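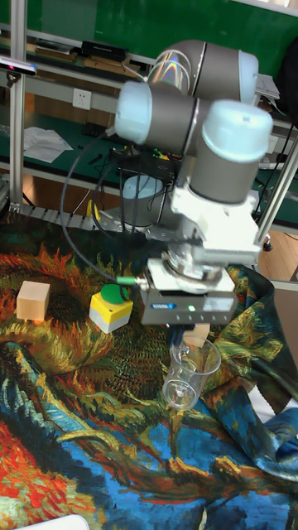

Robot teaching by demonstration

Robot teaching by demonstration is a group of methods in which a person shows a robot arm how to carry out a task, and the recorded movements are used to make the robot repeat or learn it. The showing is done either by hand, with the person holding and moving the arm, or by remote control, with the person working a separate input device. The field is also called programming by demonstration and, where the recordings are used to train a model, imitation learning.

Hand guiding

In hand guiding, also known as kinesthetic teaching, the arm is placed in a mode in which its motors offset its own weight and offer little resistance. The operator takes hold of the wrist or gripper and leads it through the task while the controller stores the joint angles. Force at the joints can be estimated from motor current or measured by torque sensors.

The method needs no extra input device and gives the operator a direct feel for contact. Its main drawback is that the operator's hands and body enter the view of any camera in use, which makes the images less suitable for training. Moving several joints at once with two hands is also tiring, and fine movements tend to be jerky.

Remote control

In remote control, or teleoperation, the operator stands or sits clear of the arm. Common input devices are:

Leader arm – a second arm, often smaller, whose joint angles are copied by the working arm.

Hand controller – a tracked handle whose position and tilt are passed to the gripper, with a trigger for opening and closing.

Six-axis mouse – a sprung knob giving speed commands in three directions and three rotations.

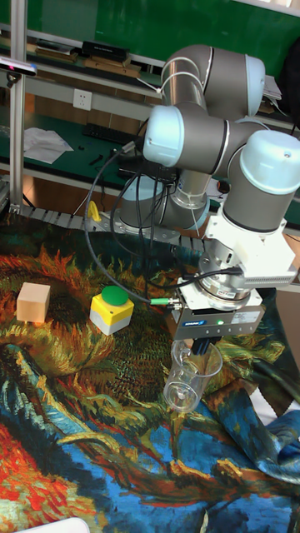

Recording

A recording of one attempt is usually called an episode. It contains the joint angles, the state of the gripper, the commands sent and the images from one or more cameras, all carrying a common time stamp. Cameras may be fixed to the surrounding structure, mounted on the wrist, or both. Fixed cameras keep the whole work area in view but may lose sight of the object behind the arm; wrist cameras show the grasp at close range.

Sampling rates differ between sources. Joint data may be stored at 100 readings a second and images at a lower rate, in which case the two are matched afterwards. Delay between the operator's command and the arm's movement is also logged where possible, as an uncorrected delay shifts the commands away from the images they belong to.

Task objects

Tasks used for demonstration are often built from a few simple items such as cubes, cups and push buttons. Each poses a separate problem. A cube has flat parallel faces that suit a two-finger gripper. A cup may be gripped by the rim or the handle, and clear plastic is hard for many depth cameras to measure. A button calls for a controlled downward press but no grasp.

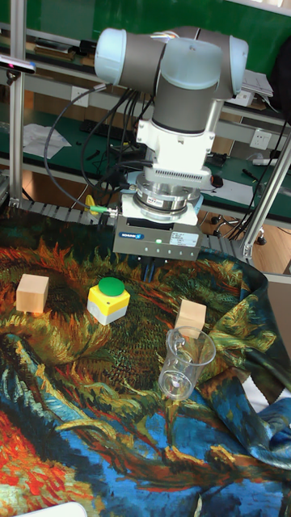
Gripper above the work surface, with two wooden cubes, a push-button box and a clear cup.

Start positions are normally varied between episodes so that a trained model does not simply replay one path. Patterned table coverings may be used for the same purpose, or to test whether a model can pick out objects against a busy background.

Use in practice

The Trosent procedure, written for small laboratories, sets out 33 episodes per task as a first batch, of which 3 are held back for checking. Failed attempts are kept but marked. The Sturnitley workshop follows a similar scheme and adds a short hand-guided run before each remote session – mainly to confirm the limits of reach. Clirness, a file layout used at both sites, stores one folder per episode. The Kırmızıgül task list groups its 7 tasks by type of contact: grasping, pressing and placing.

Limitations

The quality of the result depends on the operator. Pauses, corrections and needless detours are recorded along with the useful movement, and may be reproduced. Most remote devices return no sense of force, so the operator must judge contact by eye.

See also

Machine learning
Motion planning
Teach pendant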